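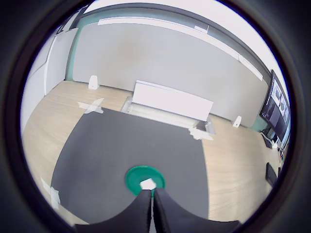

## Gorell bingo hall: progress to the end of May

Admissions rose again in May, mainly on weekday afternoons. Evening sessions were flat. The average main session drew 139 players, against a target of 187 for the end of the grant period, so there is still a fair gap to close.

### Income

Ticket sales were in line with the budget. Takings from the gaming machines fell short for the second month running. Two machines were out of service while we waited for parts from Altent, and both are now back on the floor. Bar and food income covered its own costs but added little.

### Work paid for by the grant

- The new ticket desk is open and the old one has been removed.
- Staff training on safer gambling is complete for all 20 floor and desk staff. Isamu Ueda ran the sessions and will repeat them for new starters.
- The self-exclusion register has moved to the Birkik system. Some older entries had to be typed in by hand and checked against the paper forms.
- Step-free access at the side entrance is late. The builder, Ishida, has asked for a revised drawing of the ramp and we sent it last week.

### Spending

We have spent almost 20 per cent of the contingency, all of it on electrical work behind the caller's stand. No other heading is over budget. The ramp may cost more than quoted, and we will write separately if it does.

### Next period

We will trial a shorter early evening session at a lower ticket price and report admissions for it separately. The licence renewal papers are being prepared.

Osamu Ikeda
General Manager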